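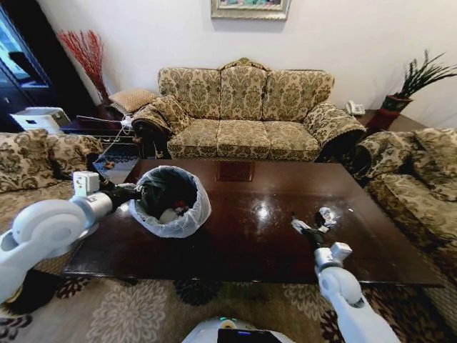 **OPINION / Home builds**

I have been asked a few times now what I have against the tidying robot. I don't have anything against it. I have eaten my lunch beside it, lent it my good hex keys and sat through two evenings of wiring with Kwabena Mensah, whose idea it was. I just don't think the people building it are being straight with themselves about what it does.

The job is simple to say. There is litter on a coffee table, there is a bin, and the one should end up in the other. With two arms you can bring the bin up to the table in one gripper and go after the crumpled paper with the other. I grant that this looks good. Visitors to the Burnton workshop see a clip of it and start talking about their elderly parents.

Kwabena says it manages the job 80 times out of 90. I asked what counted as managing. Paper in the bin, he said. I asked about the bin, which has a plastic bag folded over the rim, and whether a bag pulled half off was a pass or a fail. He said they hadn't decided. That is a big thing not to have decided.

My other complaint is the surface. A dark table with a high polish throws the light straight back at you, and I would like to know how much of the tuning has gone into that one shine. Melina Liapis, who wrote most of the arm code, thinks I am making too much of this. She may be right. But she also told me it took about 18 evenings to get the grip on the bin settled, and when I asked what would happen with a square bin she changed the subject to bearings.

A living room is a hard place, I accept that. Patterned carpet, patterned sofas, a telephone on the end table, a plant with spikes. It is a fairer test than a bare bench and I give them credit for going there. What I would like before November is a different table, a different bin and somebody else's rubbish, set out by a person who has never seen the code. Korkor Antwi has offered to do it. So far she has not been asked.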